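Bremlow gripper build – gallery
Posted 06/03/2023 by Lina Tannous

Selorm Darko has wanted a hand-held gripper in the workshop since he saw one on a stall at Enen. You squeeze it, it squeezes the thing, and a camera on top records what happened. Later on a robot is meant to learn from the recordings. I have my doubts about the later on, and I said so in February when we agreed to pay for the parts.

Those parts came to 308, before the second set of pins. The plan on the wall says 3000 recorded grabs by summer. We have 1507 files on the drive, and Ekow Ankrah, who is going through them, has already thrown out a good many for blur. I would like to see what's left before anyone orders a motor.
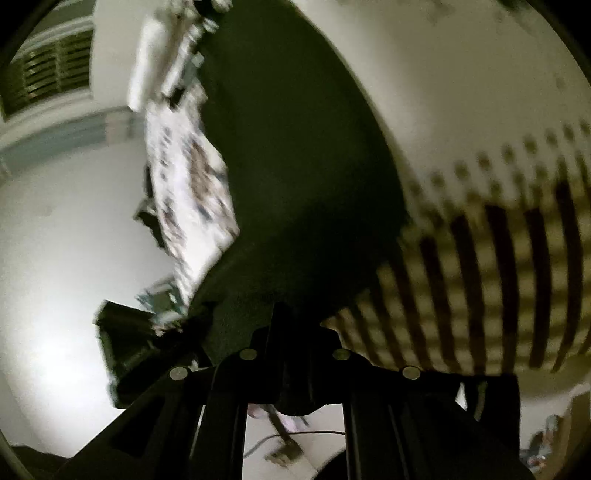 The linkage is the part I argued about most. Aurelio Cárdenas drew it with two bars a side because the fingers on the Ots plans stay parallel that way. Fine on paper. Our first pair had enough play in them to rattle, and my view is that any slop at the pins ends up at the fingertips, only bigger. He reamed the holes again and says it's cured. I'd call it better.

Soon-im Joo has done most of the carrying and finds it heavy on the wrist after one long go. She wants the grip moved back. Selorm wants to leave it alone until the count is up – I'm with Soon-im.

Still to do: a stiffer spring, a proper clip for the cable, and a lens setting we all write down and stick to. The Vinberg lot say theirs folds laundry. I've asked twice to see it fold a shirt, start to finish, with no cuts.

Next build evening is at the usual time. Bring your own 2 mm hex key, ours has gone again.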